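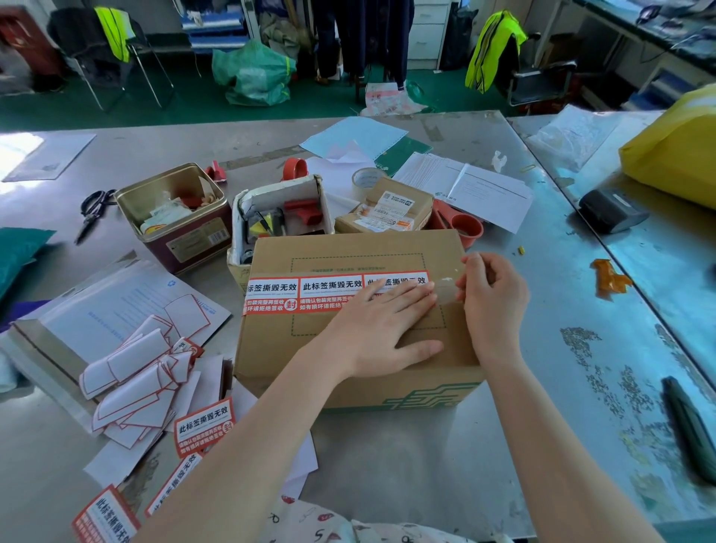 Sketimdale Parcel Wording Collection

Read me first

Welcome, and thank you for stopping by! Sketimdale is a small, slow-growing collection of the short printed messages people put on the outside of parcels: the "please check before signing" lines, the "do not bend" lines, the "this side up" lines and all their cousins in other languages. It is a collection of words. If you came looking for tracking data or delivery times, I'm sorry to say you won't find any, though you are very welcome to stay and look around anyway.

This release holds 500 entries in 16 languages. Each entry is one message, typed out as printed, with an English translation beside it and a few notes on where on the parcel it sat.

What is in the folder

entries.csv is the main table, one message per row.
notes.txt has my longer remarks on wording, which got out of hand in places (the part on "fragile" goes on for a while, so bring a cup of tea).
languages.csv lists the language codes and the name I use for each.
changes.txt is the history of corrections.

The columns in entries.csv

id: a plain number. Numbers are never reused, so you may see gaps where a duplicate was taken out.
text: the message exactly as printed, including odd spacing and spelling mistakes. Please don't fix these! A misspelled warning is still a warning somebody printed.
english: my translation, kept close to the original even when it sounds a bit stiff.
language: the code from languages.csv.
carrier: tape, seal, label, stamp or printed box.
tone: order, request, warning or thanks. See below, because this one causes arguments.
source: Dritska, Bulik or own. The first two are older lists that were folded into this one.

A typical row

text: 如有损坏请拒绝签收
english: If damaged, please refuse to sign for it
language: zh
carrier: seal
tone: request

About the tone column

I went back and forth on this for most of July. A line like the one above has a "please" in it, so it is filed as a request, even though it also tells you quite firmly what to do. A line saying that a torn label is void has no "please" and goes under warning. If a message does two things at once, I went with whatever comes first. You may well disagree, and 400 of the rows have a second opinion in the column tone_alt for just that reason.

Known problems

Chinese and English are much better covered than anything else. A few of the smaller languages have only a handful of rows, and I wouldn't draw any conclusions from those. The Bulik rows came without carrier information, so that column is blank for them. Line breaks were lost in the Dritska rows.

Opening the files

Everything is saved as UTF-8. If your spreadsheet program shows rows of question marks, import the file and choose UTF-8 by hand instead of double-clicking it. The little script called Butt, in the tools folder, prints random entries to the screen and is mostly there for fun.

Adding messages

New ones are always welcome. Type the text out in full, say what it was printed on, and leave off names, addresses and tracking numbers. A translation is nice but not required, and a rough one is fine.

Last updated 2024-12-08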